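4.2. Lo que se queda en la mesa

Confieso que cuando empecé este trabajo pensaba que el desorden de una mesa era una cuestión de cantidad: más cosas, más desorden, y ya está. Me duró poco la idea. Al repasar las 77 mesas del corpus Dendix (las mismas de la sección 3, con sus 3820 anotaciones) me encontré con mesas llenísimas que los participantes llamaban «recogidas», y con otras casi vacías que les parecían un desastre. ¡Y casi siempre se ponían de acuerdo entre ellos!

Lo que más pesaba, por lo que contaban, era la postura de las cosas. Un vaso de pie puede pasar horas en una mesa sin molestar a nadie; tumbado, ya pide que alguien lo levante. Con los botes de salsa ocurre algo parecido, aunque aquí hubo más discusión, y nueve participantes defendieron con bastante pasión que un bote tumbado en un plato está «guardado a su manera». Shiyu Wan, que codificó conmigo las entrevistas, propuso llamar a esto reposo prestado: el objeto descansa en un sitio que en realidad es de otro. A mí el término me gusta mucho y lo uso desde entonces.

También está el asunto de los vecinos. La vajilla cambia de carácter cuando comparte superficie con una pantalla, y la comida ya servida todavía más, porque entonces la gente duda si la mesa es de comer o de trabajar. La figura 3 reúne varios de estos casos a la vez.

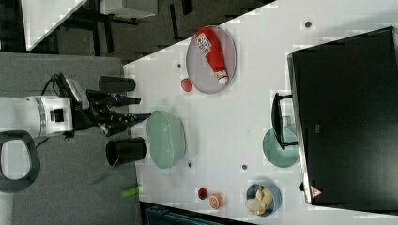
Figura 3. Mesa de uso mixto: vasos negros y bote de kétchup tumbados, vajilla y monitor.

El bote sobre el plato gris fue lo más comentado, seguido de los vasos del borde. Del cuenco azul, que tiene comida, casi todos dijeron que lo dejarían donde está. La pelotita roja, en cambio, dividió al grupo: para 15 personas era lo primero que había que quitar, y el resto ni la mencionó. Vuelvo a ella en la sección 5.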